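Teaching by demonstration

Teaching by demonstration is a way of giving a robot a new task by showing it the movements instead of writing them out as a program. A person carries out the task with the robot's own arm, or with a copy of its gripper held in the hand, and the positions and camera pictures are recorded. A learning program is then trained on the recordings.

There are 2 main methods. In hand guiding, the motors are slackened and the teacher moves the arm directly. In remote control, the teacher works a separate handle or a smaller leader arm, and the robot copies it. Hand guiding is cheap and easy to pick up, but the teacher's body can get in the way of fixed cameras. Remote control keeps the teacher clear of the work, though most systems pass back little or no sense of touch.
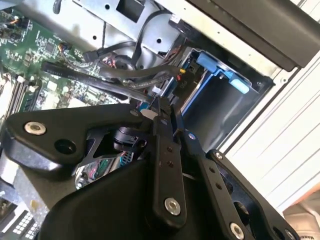 Work inside computer cases is often used as a harder test. Cables bend and shift when touched, connectors sit close to metal brackets, and the gripper has little room to open. The Sedmont task set, used mainly in repair and recycling studies, has 4 jobs of this type, among them unplugging a cable and releasing a drive caddy. Each job is shown 400 times, with the case turned or moved between attempts.

A camera near the wrist gives a close view of the fingertips, but the gripper itself hides part of the work. The Plundetti rig adds a second camera above the bench for this reason. Geterov handles, by contrast, rely on the wrist view alone.

Poor demonstrations are a common source of failure. A teacher who pauses or hesitates may pass the habit on to the robot, and recordings made by several people can disagree about the order of steps.

See also: Leader arm; Psarras gripper; Remote handling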